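The Long Way Round to Tultadcombe

I gave up the car in August and took up the bus, and I have opinions now

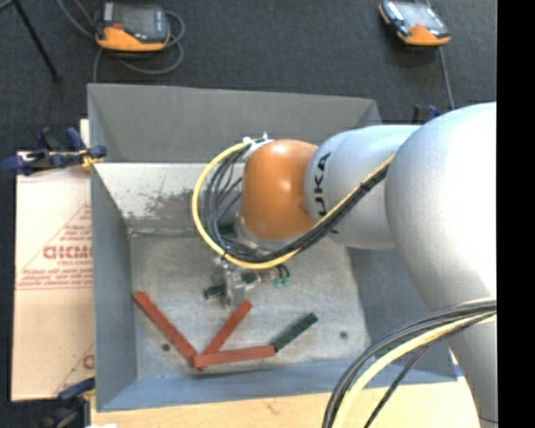 Ifor Howells reckons you can't call yourself a bus person until you've missed the last one and had to ring somebody. By that measure I qualified in my first week (sorry again, Mum). Ifor has been riding the 71 between Brimis and Tultadcombe since he left school, and he told me over a shared bag of chips that I was doing it all wrong. I was sitting downstairs, for a start. And I was looking at my phone!

So the next morning I went upstairs, front left, phone in my bag, and I have to admit it was a different journey. From up there you can see over every hedge. You find out who has a trampoline and who has let the greenhouse go. There's a garden just past the Gape turning with a full-sized rowing boat in it, planted up with runner beans, and I'd driven past that house for years without the faintest idea.

The bus takes an hour and ten minutes. The car took 30 minutes on a good day, and I used to quote that figure at people as if it was my blood pressure. What I never counted was the bit at the end where I went round and round the streets behind the library hunting for a space, swearing at a hatchback. I'd get to work already cross. Now I get to work having read two chapters and eaten a banana, and if I'm cross it's about something in the book.

I did the sums, as you do when you've made a big decision and want to feel clever about it. Insurance, tax, the MOT, two tyres and whatever that noise was came to £2,781 over my last year of driving, and that's before a drop of petrol. My bus pass is £71 a month (same as the number of the bus, which pleases me more than it should). There's a good chunk left over even when you allow for taxis, and I do allow for taxis, because the Sunday service is a disgrace and I won't pretend otherwise.

Then there's the weather. I had no proper coat! I'd spent years going from front door to car door in a cardigan, and the stop at Gape crossroads has no shelter, only a pole and a bit of verge. I now own a coat that comes down to my shins, and I love it like a pet.

Xolani Rampersad gets on at the crossroads too, and we nodded at each other for three weeks before either of us spoke. It was the fog that did it. We couldn't see the bus coming so we stood there listening for it, and by the time it turned up we'd covered his daughter's driving test, my knees, and whether the bakery in Tultadcombe has gone downhill since they moved the ovens. (It has. The cheese straws are half what they were.) He swears there were some 160 people at the meeting when they tried to cut the early service, and that the woman from the council ran out of chairs.

They kept the early one, but the 9.40 in the evening went, so I've had to stop going to the second half of things. I've seen an awful lot of first halves this winter. If anyone knows how the thriller at the Skanano ended, the one with the lighthouse, do write in.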